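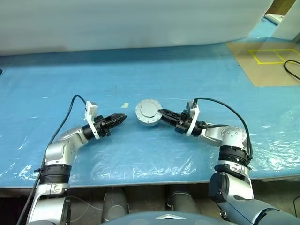

Figure 11.1 Round metal part with a raised rim bearing small notches or holes, on a sheeted work surface.

Chapter 11
Handling and Laying Out Round Parts

A round part has no corner to measure from. Its position on a work surface is given by its center, and its orientation by some feature of the rim, such as a notch, a hole or a stamped mark. If the part has no such feature, orientation is left out of the record.

This chapter covers short cylindrical parts: covers, flanges, caps and shallow housings. In all of them the diameter is larger than the height. They rest steadily on a flat face and slide easily when pushed from one side. Long cylinders, which roll, are treated in Chapter 20.

11.1 The work surface

Plastic sheeting protects both the table and the finish of the part. It should be pulled flat before work begins. A wrinkle under one side of a part tilts the top face, and a height reading taken there will be wrong. Glossy sheeting also reflects overhead light, which makes a bright metal edge harder to find by eye. Scraps of tape and paper are cleared away before any part is measured.

11.2 Contact with the side wall

Light contact on one side moves the part. Contact at two opposite points, on a line through the center, holds it. When the two points lie off that line, the part turns or slips out. Ait Brahim and Postma call this the offset error, and the term is used in the rest of the book.

The side wall is the preferred place to grip. The rim may be used only when it is thick enough to take the load without bending. Notched rims need more care: a contact point that falls in a notch will shift the part as pressure is applied.

Before reading Section 11.3, review the definitions of runout and seating face in Chapter 10.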